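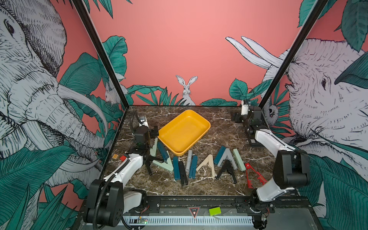 Page last changed: May 5, 2022

Rakport Community Help > Clubs & Classes > Robotics > Two-arm projects

Print this page | E-mail this page

Clip sorting with two arms – how do we divide up the table?

Posted by plindier_mom

Hello everyone, and thank you in advance for reading all of this, I know I go on. I help out with the after-school robotics club at Marchand, mostly with the paperwork and rides home, but this spring I've been drawn into the project itself and now I'm as hooked as the kids are. They have two arms on one table and the job is to pick up a spread of folding clips in different colors and drop them all in a yellow tray at the back. The kids drive the arms by hand for each run, we save the runs, and then they train a model on them and see what it does on its own.

We have 1,043 saved runs so far and the students are split into two camps. One group wants a strict line down the middle, left arm takes the left side and right arm takes the right. The other group says whichever arm is closer should go, and that a line is silly when a clip can land right on top of it. The model trained on everything mixed together tends to send both arms toward the same clip and then they both sort of hover there, being polite. The open clips give us more trouble than the closed ones too. Our end-of-year showing is in June and I would love for them to have something that works! Which way would you go?

Posted by Usa Noiphan

What a nice project, and please tell the kids that the polite hovering happens to all of us. I coached a class at Parkia through nearly the same thing, and we lost a good month to it before we sorted ourselves out.

I would side with the strict line for now, and let the other group have their turn once it works. Your students are deciding in their heads which arm goes next, and the model can't see inside their heads. If two drivers make different choices with the same layout, it learns a bit of both and you get the hovering. So pick a rule, write it on the whiteboard, and have everybody drive that way. Ours was: left arm goes first, one arm over the tray at a time, and the arm that isn't working goes back up to its own side and waits. For a clip that lands on the line we said it belongs to the left arm, always, and there was no more arguing.

You will probably have to set aside the mixed runs, I'm sorry to say. We had 2,530 and kept 2,153 after the students watched them all and threw out the ones that broke the rule, but we'd had a rule of sorts from early on, so you may keep fewer. Watching them is a good job for a rainy afternoon, and the kids learned more from that than from anything I told them.

About the open clips – have them grab one leg, a little way down from the joint, and keep the fingers lined up with that leg. Going for both legs at once means the clip shifts or closes up while you're squeezing. Also move the tray a little between runs, turned this way and that, or the model will memorize one spot and miss when somebody bumps it. And change which colors are on which side! Ours decided that green belonged to the right arm and I still don't know how many runs that took to undo.

Posted by gearbox_dad

slow down the drivers. ours were racing each other and the runs were junk. we made them take some 15 seconds per clip and it got better. no idea about the line thing, we only have one arm

Posted by plindier_mom

Thank you both so much. I read Usa's answer out loud at club and the strict-line camp was unbearable for the rest of the afternoon, but the others have agreed to it as long as they get to try "closest arm goes" afterward with the same number of runs. We're starting the sorting of the old ones next meeting. Would you keep a run where the driver drops a clip and picks it up again? Some of those look pretty good to me otherwise.

Posted by Usa Noiphan

Yes, keep those, as long as the same arm picks it back up. We found they helped a lot with dropped clips later on. Good luck in June, and do come back and let us know which camp won.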